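Tivasier 折りたたみ作戦ボード(サッカー用・マグネット式)
メーカー:Triltwood
取り扱い:サッカー用品のNyamweya(Pliltport店・通販)
最終更新:22/3/16

監督さん、コーチさん、それから急に「来週からベンチに入って」と言われてしまったお父さんお母さん、こんにちは。Nyamweyaの店番です。うちの店で作戦ボードといえばずっとホワイトボードに毛が生えたようなものしか置いていなかったんですが、Triltwoodの「Tivasier」を入れてからというもの、私の試合の日の荷物がすっかり変わってしまいました。なのでこのページ、商品説明というよりほぼ私の使用日記です。長いです。サイズや付属品だけ知りたい方は、下のほうの「仕様と付属品」まで飛ばしてくださいね。

どんなボードか
開くとピッチ全面、閉じるとハーフコート、というのが基本の形です。外側の面が片側のハーフになっていて、閉じたままでもセットプレーの説明くらいならできちゃうんですよ。これが地味にうれしい! コーナーキックの前に開いて、磁石を並べ直して、なんてやってる暇はないですから。ハーフタイムは広げて全体の話、試合中は閉じて手元で確認、と私は使い分けています。

表面はつや消しです。晴れた日のベンチで、前に使っていたつるつるのボードは反射してしまって、選手たちが首を傾けながら見ていたんですよね。こちらは真昼のグラウンドでもラインがちゃんと読めます。ラインの色は白ではなく薄いクリーム色で、カタログで見たときは「なんか締まらないな」と思ったんですけど、使ってみたら目が疲れない。すみませんでした、Triltwoodさん。

ペンは普通のホワイトボードマーカーで大丈夫です。細字がいいです。太字だと矢印を何本か引いたところで何が何だかわからなくなります(私の字が汚いせいもあります)。

磁石の話をさせてください
作戦ボードの良し悪しは磁石で決まる、と私は勝手に思っています。弱いと持ち上げた瞬間にサイドバックが滑り落ちていくし、強すぎると動かすときに隣のボランチまで連れてくる。Tivasierの磁石はそのへんの塩梅がちょうどよくて、指一本ですっと動くのに、縦に持ってもずれません。走って持っていっても並びは崩れませんでした。

駒の色は2色で、赤と青です。裏返すと番号なしの無地になっています。小さい学年を教えていると、番号よりも名前を書いてあげたほうが断然伝わるので、私は無地のほうにペンでひらがなを書いています。自分の名前の駒が動くと、子どもたちの顔がぱっと上がるんですよね。あれは何度見てもいいものです。

ただ、キーパーの駒が同じ形なのはちょっと惜しい。形か大きさが違ったら探しやすいのに、と思って、私は端っこにシールを貼っています。ボールの駒も小さめで、芝の上に落とすと本当に見つかりません。予備のボール駒が最初から袋に入っているということは、メーカーさんもわかってるんでしょうね。

6月の大会で使った話
入荷してすぐ、地元Pliltportの大会に自分のチームで持っていきました。6月の、朝からしとしと降っているような日です。紙の作戦シートを使っていたころなら、もうその時点であきらめていました。

ボードそのものは雨に当たっても平気で、タオルで拭けばまた使えます。問題はペンのほう。濡れた面に書こうとすると当然インクがのらないので、雨の日は磁石だけで話すと割り切ったほうがいいです。その日の私は途中から書くのをやめて、駒を動かすだけにしました。そうしたら話が短くなって、選手にはむしろ好評でした。ふだんどれだけ余計な矢印を描いていたのか、と少し反省もしましたけど。

試合ですか? 最初の試合は負けました。中盤の間延びを直したくてハーフタイムに説明したんですが、後半はラインが下がりすぎてしまって、そこを突かれました。次の試合では説明を前の選手からではなく、最終ラインの選手から始めるようにしたら、ぐっとまとまりがよくなったんです。ボードの性能とは関係ない話ですね、でも書いておきたかったので書きました。

それから、ベンチに屋根がない会場では、畳んだ状態で傘の下に入れられる大きさがとても助かりました。大判のボードだと、私かボードのどちらかが濡れることになります。 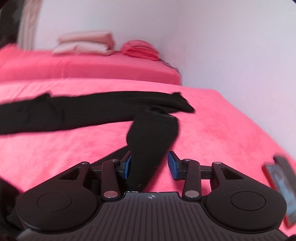 仕様と付属品
品名:Tivasier 折りたたみ作戦ボード
用途:サッカー(裏面はハーフコート表示)
形状:二つ折り、中央ヒンジ式
表面:つや消し、ホワイトボードマーカー対応
駒:赤・青の2色、裏は無地
付属品:駒一式、ボール駒と予備、細字マーカー(黒)、イレーサー、収納袋
別売り:差し替えシート、肩掛けストラップ、駒の追加セット
重さ:ボード本体のみで300グラム

本体の重さ、私は最初カタログの書き間違いかと思いました。前のボードがずっしりしていたので、初めて持ったときは中身が入っていないのかと。駒とペンを袋に詰めるともちろんその分は増えますが、それでも肩から下げていて気になる重さではないです。

差し替えシートについて
別売りのシートは2枚組で、片方が少人数制のピッチ、もう片方がフットサルコートです。ボードの表面にぺたっとのせて、四隅を薄い磁石で留めます。学年によって人数もコートの広さも変わるので、両方の年代を見ている方は持っておくと便利ですよ。

正直なところ、フットサルのほうは線が少し細いかなあ。体育館の照明だと見えにくい角度があります。少人数制のほうは文句なしです。あと、シートの上からだと磁石の効きが少しだけ弱くなります。手に持って見せるぶんには問題ないんですけど、壁に立てかけてしばらく置いておくなら、シートなしのほうが安心です。

丸めて保管するとくせがつくので、ボードに挟んで平らにしまってください。私は一度、車の後ろに丸めたまま置き忘れて、端がくるんと反ったまま戻らなくなりました。

お手入れ
書いたその日のうちに消す。とにかくこれです。試合に勝った日に限って、うれしくてそのまま片づけてしまって、翌週開けたら先週の矢印がうっすら残っているんですよ。残ってしまったら、同じマーカーで上からなぞって、乾く前に拭くとだいたいきれいになります。それでも取れないときは、固く絞った布に中性洗剤をほんの少し。研磨剤入りのスポンジはつや消しの表面がまだらになるので使わないでくださいね。

ヒンジの部分には人工芝の黒いゴムチップが入り込みます。乾いた歯ブラシでかき出せばすぐ取れます。挟まったまま無理に閉じると折り目に跡がつくので、閉じにくいなと思ったら一度開いて見てみてください。

駒は、収納袋の内ポケットに入れておくのがいちばんです。ジャージのポケットに入れて帰ると、洗濯機の中からフォワードが出てきます。

こういう方にはあまり向かないかも
売る側が書くのも変ですけど、合わない方もいらっしゃると思うので書いておきます。

大人数のミーティングで、部屋の後ろの席まで見せたい場合には小さいです。以前、指導者の集まりで100人近くを前に使おうとした方がいて、さすがに前の列しか見えなかったそうです。そういう場面なら壁掛けの大型か、画面に映すほうをおすすめします。選手たちが周りにぎゅっと集まって、のぞき込むくらいの距離で使うのにちょうどいい大きさなんです。

練習メニューをたくさん書き溜めておきたい方も、ノートを別に用意したほうがいいと思います。私はメニューはノート、当日の並びはボード、と分けています。書き込みが多いと、いざというときに消すのがもったいなくなってしまうんですよね。

タブレット派の方はそのままでいいんじゃないでしょうか。動画と一緒に見せられるのはやっぱり強いです。私も家で試合を見返すときは画面でやっています。ただ、選手に駒を渡して「じゃあ自分で動かしてみて」と言えるのは、こういうボードの楽しいところだと思うんです。口ではうまく言えない子が、駒だとすごくいい位置取りを見せてくれたりするので!

よくいただく質問
追加の駒だけ買えますか、と聞かれることが多いです。買えます。赤と青、それぞれ別の袋で売っています。ボール駒だけの袋もあります(やっぱりなくす方が多いんですね)。

チーム名を入れられますか、というお問い合わせもよくあります。外側の縁のところに名入れができます。通常より少しお時間をいただきますので、卒団式の記念品などでお考えの方は早めにご連絡ください。文字は漢字でもアルファベットでも大丈夫ですが、エンブレムは細かい線がつぶれてしまうことがあるので、先にデータを見せていただけると助かります。

左利きでも使いやすいですか、というのもありました。ペンホルダーが左右どちらにも付け替えられるので、問題ありません。付け替えるときはちょっと固いです。爪でやらずに、薄いコインか何かを差し込んでみてください。

小学生の誕生日プレゼントにどうでしょう、というご相談もいただきました。すごくいいと思います。うちの店にも、買い物そっちのけで見本の駒を並べ続けている子がいて、だんだん攻撃の選手ばかりの恐ろしい布陣になっていきます。ただ磁石は小さいものなので、下に小さなごきょうだいがいるおうちでは、しまう場所にどうか気をつけてあげてください。

ご注文とお問い合わせ
通販の方は、このページの下の「カートに入れる」からどうぞ。名入れをご希望の場合は、カートに入れる前に問い合わせフォームからご連絡ください。先に注文が確定してしまうと、そのまま発送の準備に入ってしまいます。

Pliltport店では見本を一つ出しています。開いて、駒を動かして、縦にして振ってもらってかまいません。差し替えシートは見本がないんですが、声をかけてくだされば私の私物をお見せします。端が反っているほうのシートです。

在庫が切れているときは、次回の入荷が決まりしだい、このページの商品名の横に書き足しておきます。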